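Opportunities > Learning and Participation > Calls

Print this page
E-mail this page to a friend

Call for participants: adult listening study and course in rhythm and metre

The Cevari School of Music invites applications from adults who wish to take part in a course of study in rhythm and metre, to be held in the Yazdani Building from March. The course forms part of a wider enquiry into how people who have had little or no formal training learn to hear, feel and write down the pulse of a piece of music. There is no charge for taking part, and those who complete the course will receive a payment towards their time.

Background

Most listeners can tap a foot to a march or a waltz without being told how. Fewer can say where the bar begins, or explain why a tune written in six quavers to the bar sounds different from one written in three crotchets, although the two fill the same length of time. Textbooks usually deal with the matter through notation, and the pupil learns to read time signatures before learning to hear them. The School wishes to find out whether adults make better progress when the order is reversed and notation is held back until the second half of the course.

The enquiry is directed by Dr Gunhild Baldursdóttir, Head of Musicianship. Teaching will be given by Mahtab Ghaffari and Sombat Saengthong, both of whom have long experience of working with adult beginners. 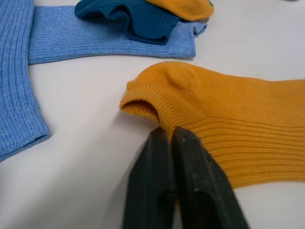
Close view of a gripper and a mustard-yellow sock.

What is involved

Participants will attend 13 weekly classes, each lasting 90 minutes. Classes take place in the evening and begin at 6.30 p.m. Groups will be kept small, and no group will have more than 17 members. Applicants will be placed in one of two groups by lot and cannot choose between them. Both groups will cover the same ground by the end of the course, but in a different order.

The topics to be covered are pulse and tempo, simple and compound time, upbeats, syncopation, the tie and the dot, and changes of metre within a piece. Towards the end of the course some time will be given to additive metres of five and seven beats, with songs and dances drawn from several traditions. Work in class consists of clapping, walking, speaking in rhythm, singing in unison and playing hand percussion. Solo singing is not required at any stage.

Participants will also be asked to complete a short listening test in the first, seventh and last weeks, and to keep a practice diary. The diary should take no more than ten minutes a day. Printed copies will be supplied, together with the course reader, Randora, which was prepared at the School for this purpose and is not on general sale.

Who may apply

Applications are welcome from anyone aged 18 or over. Applicants should not have passed a graded examination in an instrument, in singing or in music theory above the second grade, and should not have taken regular lessons within the past five years. Past membership of a choir or band is no bar to taking part, provided that the music was learnt mainly by ear.

Applicants should be able to attend at least 11 of the classes, including those in which the listening tests are held. People who are hard of hearing, or who use hearing aids, are encouraged to apply and may wish to discuss their needs with the study office beforehand.
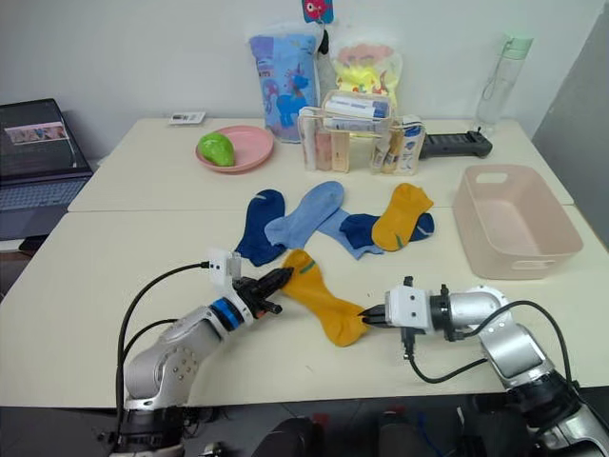

Payment and expenses

Each participant who attends the required number of classes and completes all three listening tests will receive £300, paid in a single sum after the final class. Local bus and train fares will be refunded on production of a ticket or receipt. The School regrets that it cannot meet the cost of parking or childcare. A participant may withdraw at any time without giving a reason, and fares claimed up to that point will still be paid.

Use of information

Test results and diaries will be stored under a number and kept apart from names and addresses. Classes will be sound-recorded for the use of the teaching staff only. The findings will be published by the School in its Trudeck Papers, and no participant will be named.

How to apply

Application forms may be obtained from the study office in the Yazdani Building or requested by post. Completed forms should be marked for the attention of Shahla Mousavi, Study Administrator. A form should be sent in for each person, and couples or friends who apply together should note that they may be placed in different groups.

Applicants who appear to meet the conditions will be invited to a short meeting with a member of staff. No preparation is needed and there is no test of ability. Places will be offered in writing, and a reserve list will be kept in case of withdrawals.

Questions about access to the building, including step-free entry and the induction loop, should be addressed to Farzad Moradi at the study office.

Filed under: Adult learning, Music theory, Take part

Print this page
E-mail this page to a friend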